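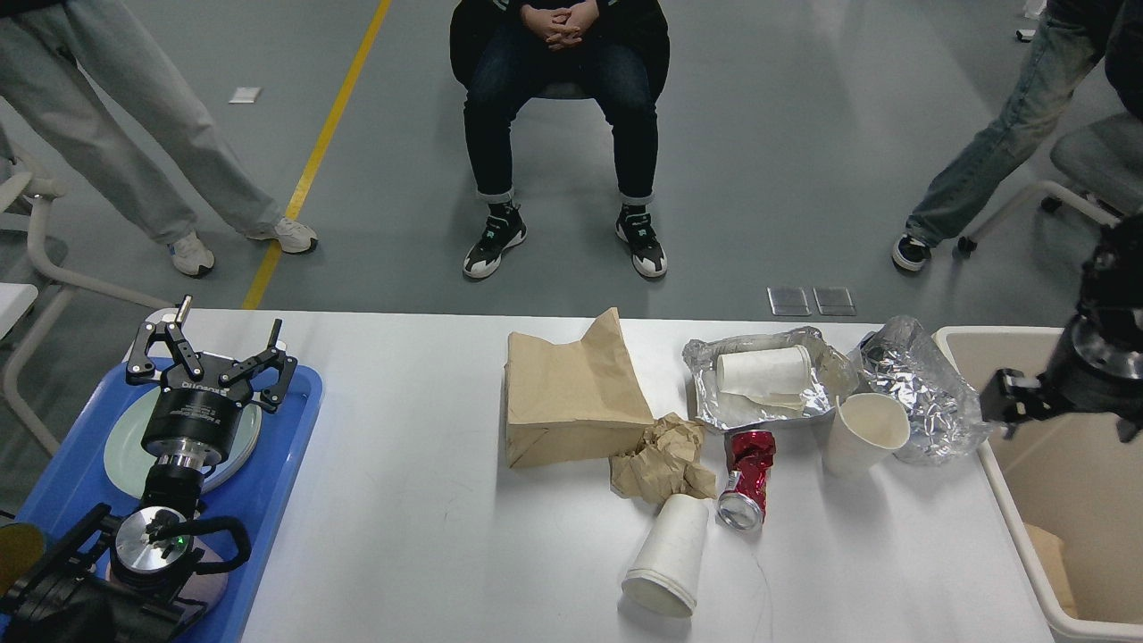 Table bussing week! We're collecting demos for Ulik, our two-arm policy, and the job is clearing up after a lunch: dishes go in the tray, trash goes in the bin. Sounds easy until you try to teach it. My favorite troublemaker is the crushed red can, because a squashed can has no one right way to be grabbed. The paper cups lying on their sides are a close second.

We hit 1,031 demos this morning. Filippos Kourkoulas has driven almost half of them and his hands are so smooth now. I watch his runs back and steal his tricks (approach slow, close late, don't fight the foil).

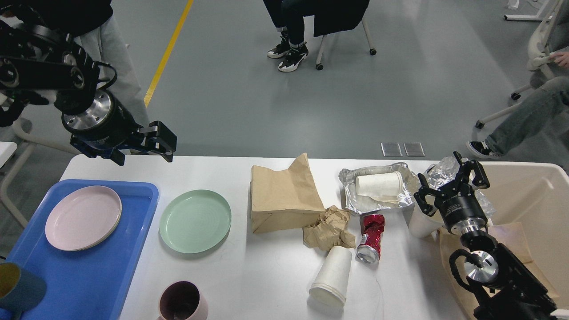 What surprised me most in February was how little the clean runs taught it. The first policy could do a perfect pickup and then fall apart the moment a cup rolled. So now every operator leaves the fumbles in — miss, back off, try again — and we label the recovery as its own segment.

House rules for a session at Povholm: 18 resets per operator, then swap. Shuffle everything between resets, and I mean really shuffle, people are terrible at being random. After 3 tries on the same object, move on to the next one.

Someone asked about dish vs. trash mixups. Yes, we get them! White paper cups are the worst for that. We're adding more mugs to the mix so it has to look harder.

Next batch starts at 6 tonight. I'm training on the whole pile overnight and I'll post the curves, good or ugly.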